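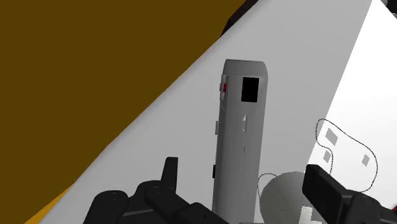 4. Opening the water in the cabin after winter

This section explains how to bring the water back to the bathroom of a Kirudden cabin after the cold months. Read all the steps one time before you begin, and keep the bathroom door open during the work. Clear the surfaces first, also the white ones, where a drop of water is not easy to notice. Anything that stands upright on such a surface, like the light gray piece with rounded top corners and a black square window, must be moved to a dry room before step 3. Put a dry towel on the floor below each pipe joint.

4.1 You will need

A flashlight
Two dry towels and one bucket
An adjustable wrench
A new cartridge for the Arnano filter, if the old one stayed in the housing over winter

4.2 Filling the pipes

1. Check that the switch of the water heater is in the OFF position. The heater holds 80 liters and must not be heated empty.
2. Close the drain plug under the sink by hand, then a quarter turn with the wrench.
3. Open the cold tap of the sink halfway. Open also the hot tap.
4. Go to the Prundeck main valve in the outdoor cabinet. The cabinet lock has the code 463. Turn the valve slowly to the left, one quarter turn only.
5. Wait until the air comes out of the cold tap. The tap can cough and spit, this is normal.
6. When the water runs even from the cold tap, close it. Leave the hot tap open. The heater is full when the hot tap also runs even.
7. Close the hot tap and open the main valve fully.
8. Look at each joint with the flashlight and touch it with a dry finger.

CAUTION: If any joint drips, close the main valve and do not tighten the joint under pressure.

Note: In cabin 49 the main valve opens to the right. It is an older Leblanc valve and has a red mark on the stem.

4.3 Toilet

The toilet has its own small stop valve near the wall. It is left closed in the autumn, so the tank will not fill together with the pipes.

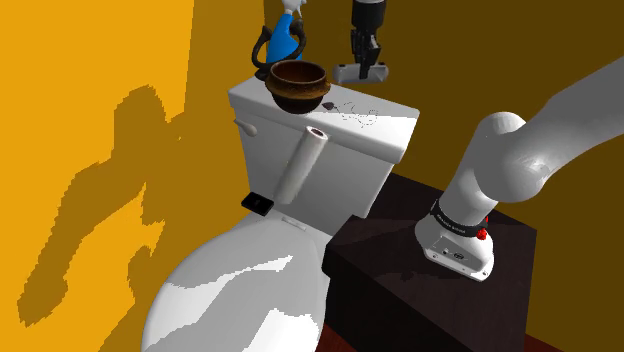 Figure 2. Toilet with the lid closed. The flush lever is on the left side of the tank; a paper roll lies against the tank front.

1. Remove paper rolls and other loose things from the tank and the lid.
2. Lift the tank lid straight up with two hands and put it flat on a towel.
3. Open the stop valve and let the tank fill. The water must stop below the top of the overflow pipe.
4. Press the flush lever one time and let the tank fill again. Repeat if the water is brown.
5. Put the tank lid back. Do not push it sideways, the corners break easily.

CAUTION: Antifreeze from the bowl must be flushed with at least two full tanks before the toilet is used.

4.4 Heater and last check

Switch on the heater only now. Warm water is ready by evening if you start before noon. Return after one hour and look at the towels. If they are dry, write the cabin number on form 981 and give it to Kerttu Niskanen at the reception. If a towel is wet, continue with section 5, Leaks.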